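Laundry attendant, part-time – Gimeck service wash, Prorkden

Posted 03/03/2024

Gimeck runs a self-service laundry with a service wash counter on the ground floor of the Lozano building in Prorkden. We are looking for 2 part-time attendants to look after the machines, the customers' bags and the floor. The posts are permanent after a trial period and we would like both people settled in before August, when the summer lets change over and the bag work doubles.

What the work is

Customers who use the service wash leave their things in a bag at the counter. You check the bag in, write the ticket, wash, dry, fold and bag it again for collection. Customers who do their own washing mostly need nothing from you, apart from change, a hand with the card reader, and somebody to ask which programme to use for a duvet.

In between you will:

wipe down the tops and door rings of the dryers
clear the lint filters
look in every drum after each load and take out anything left behind
keep the lost property shelf in order and write up the book
sweep, and mop at close
report faults to Murnuvik, who hold the service contract (you are not expected to repair anything)

Hours and pay

Shifts are 6 hours, early or late, and the rota is agreed a month ahead. Both attendants take a share of weekends. Pay is at the local hourly rate for shop work, with paid breaks and a small supplement for late shifts. We will tell you the figure when we ring you, so please ask if we forget.

Who we want

You do not need to have worked in a laundry. You do need to be able to stand for most of a shift, lift a full bag on to the counter, and write a ticket that somebody else can read. Some of our dryers are labelled in Chinese only. We give you a printed sheet for these, and reading Chinese would be useful but is not required. We would like at least one of the two to be comfortable speaking to customers in more than one language.

Please tell us if detergent or fabric softener affects your skin. We can provide gloves, but we cannot keep you away from the products altogether. 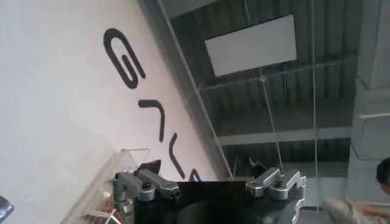
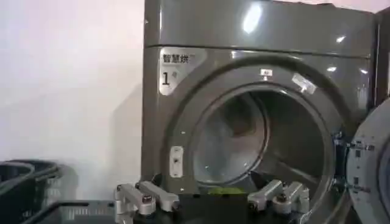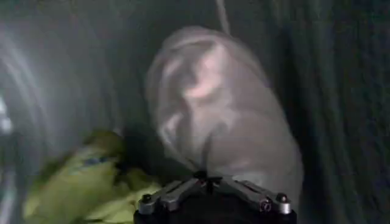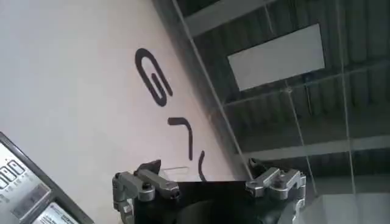
Training takes 6 shifts, all paid, alongside the attendant who is leaving. You start with the tickets and the folding table and move on to the dryers once those are familiar. Each dryer goes by the number on its plate, so the one marked 智慧烘 with a large 1 is simply "dryer one" on the tickets and in the fault book. The drum check is done with the door fully open and from low down, as small things settle at the bottom – something green in that same drum would be easy to miss from standing height. After that come the cash float and closing up, and you will not be asked to close alone during training.

How to apply

Write to Fulgencio Aranda at the Gimeck counter, quoting reference 3063. A short letter is enough. Say which shifts you can work, when you could start, and the name of one person we can contact. Letters can be handed in at the counter during opening hours or left in the box by the door. We reply to everyone, including those we cannot take on.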